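3.2 Table setting and materials

The study looked at how people place a drink on a serving tray when the tray and the drink are the only two items they have to deal with. Earlier work on table service at the Sevcombe dining hall used full place settings, and the results were hard to read for that reason. A guest who moved a glass might have been making room for a plate. We cut the setting down to one tray, one bottle and a cloth.

The tray is red plastic, rectangular, with rounded corners and a raised rim. The rim matters to the results, as it sets the limit of the area we count as "on the tray". The bottle is a clear plastic water bottle with ridged sides and a label near the top. Both are things a diner would meet in any cafeteria. The cloth was left as it came from the linen supplier, De Haan, and was not ironed between sessions.

Two bottle states were defined before the sessions began. In the first, the bottle lies on its side on the cloth. In the second, it stands on its base. A lying bottle was recorded along with the direction of its cap, even where it did not touch the tray. 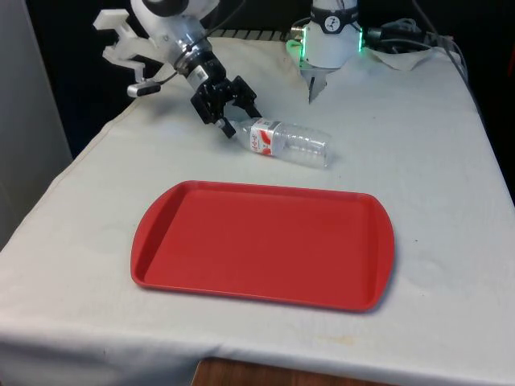
3.3 Coding of positions

Positions were coded from stills by two raters, King-fai Kwan and Toon Groen, who worked separately and compared sheets at the end of each batch. Each still was given a tray code and a bottle code. The tray code is "square" when the long sides run parallel to the front edge of the table and "angled" in all other cases. The bottle code has three parts: standing or lying, on or off the tray, and near which edge.

The raters coded 90 stills in July. They disagreed on 9, mostly over the edge code when a standing bottle was close to a corner. These were settled by discussion and the first codes were kept in the log. Small creases in the cloth were ignored. A folded section of cloth was noted, but only where it came near the tray or the bottle, and it was not used in the counts.

Figure 2 gives a case that both raters coded the same way: tray angled, bottle standing, on the tray, back edge. We use it as the reference for the "back edge" code in the rest of the paper.
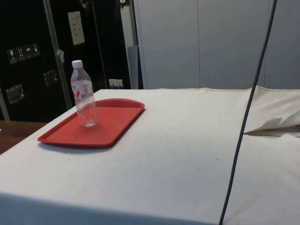
Figure 2. Clear bottle with white screw cap, standing on the red tray close to its back edge.

Standing bottles near the back edge raise a question that the codes do not answer. A bottle there leaves most of the tray free, which suits someone who expects food to follow. It is also further to reach from the front of the table. The Veditz guidelines for tray service advise the back corner for tall items and say nothing on the middle of the edge. We kept the two apart in the log – corner and edge – and merged them only for the totals.

Lying bottles were harder. The base and the cap can point to different parts of the table, so a single edge code says little. For these we noted which end was nearer the tray and left the edge code blank. With an angled tray and a bottle to its right, the base may be nearest the tray while the cap points away, and such a case was coded "off, base near". 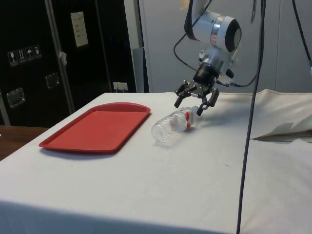
3.4 Limits of the setting

One tray and one bottle make a narrow test. A sample of 40 stills was later recoded using the Dromik scheme, which treats the tray and the cloth as a single surface, and 3 of them changed category. All 3 were lying bottles. We report both sets of codes in Section 4.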